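Slide 6. Household water use: speaker notes

Good afternoon, and welcome on behalf of the Skulow Water Partnership. This part of the talk covers demand in the home. The Godum reservoir serves almost 200 villages, and our plan for the district runs to 2049. Supply alone will not close the gap. Please allow a short pause before moving to the kitchen figures.
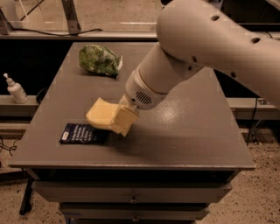
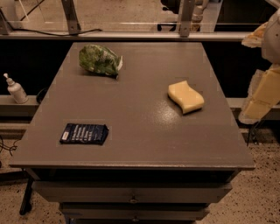
Washing and wiping account for 19 per cent of indoor use in the Varano survey homes. Much of it runs from an open tap while people rinse plates or clean surfaces. A pale yellow sponge such as the one in both pictures can be rinsed in a bowl, and the same bowl will serve for the whole table. Households in Feng were asked to try this for 2 months, and the leaflet is at the back of the hall.

Next slide: garden use in July. Remind the audience that the hosepipe rules differ between districts. Take questions on tariffs at the end.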